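Floten - Seasonal Packing and Front Counter Staff (part time)

We need people for the January rush. Floten is a seed and bulb shop with a mail order side, and the mail order side gets very busy once the catalog lands. 3 openings. Two in packing, one split between packing and the front counter.

Hours: 26 a week, early shift. Doors open at 7:30 am, done by early afternoon. Some later shifts if you want them, ask.

What you'd be doing
Picking orders off the shelves from a printed slip. Counting seed packets into mailers. Weighing bulbs. Labels, tape, bins, out to the truck. Last season's worst day was 2000 orders and we got through it but only just, so please be someone who can keep going at a steady pace without getting sloppy. A customer who ordered leeks and got onions will not find out until summer, and then they write to us.

Counter person also answers the phone, rings up walk-ins, and helps folks figure out what grows in their yard. You don't need to be an expert. You do need to be willing to look things up in the Blomqvist binder, that's our growing guide, big green thing, lives by the register.

What we're looking for
Reads small print without trouble. Variety names are close together and the print on the slips is tiny.
Can lift 40 lb bulb crates. There is a cart.
OK on your feet most of the shift
Shows up. Calls if you can't.
Any garden experience is nice, not required. Same with warehouse experience.
Spanish a plus for the counter job

No resume needed. If you have one, fine, send it. 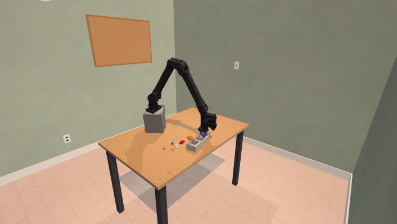
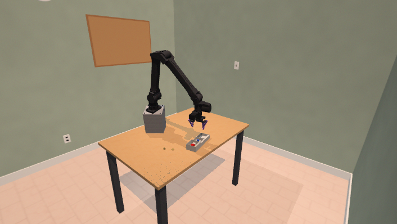
Both pictures: wood table in the corner, dark legs.

Pay and the rest
Hourly, paid every two weeks. Rate is the same for packing and counter and we will tell you what it is on the first call, before you come in for anything. Overtime paid as overtime. Staff discount on everything in the shop execpt the clearance rack, which is already cheap. Free coffee. Parking behind the building, enter from the Hustlow Road side, not the alley.

Training is paid. It takes two mornings. First one is mostly the shelf system (which is alphabetical until you get to tomatoes, then it goes by color, sorry, long story). Second one you pack real orders with someone checking.

The job runs through spring. We've kept people on after that for the Stestier plant sale and a couple have stayed year round but we can't promise it. Please dont quit another job counting on it.

Some things people ask
Is it cold? By the loading door, yes. Layers. Gloves with the fingers off are best for seed packets.
Can I bring my kid? No, not on packing days.
Do I need a car? No. Bus stops at the end of Hustlow Road, then a short walk.
Allergies? There is dust. Bulb dust especially, hyacinths make some people itch pretty bad. Masks and long gloves provided. Tell us ahead and we'll put you on seeds.
Can friends apply together? Sure. Separate applications though.

How to apply
Come by the counter and fill out the one page form, or call and we'll take it down over the phone. Mornings before 10 are best, after that the line gets long. Tell us:
- name and a phone number that works
- packing, counter or either
- when you can start
- any days you already know you can't work

We call everybody back, even if its a no. Must be 18 or older for packing on account of the box cutter and the crates. Counter can be 16 with a school permit.

We're filling these as people come in, first good fit gets it. If the sign is still in the window we're still hiring.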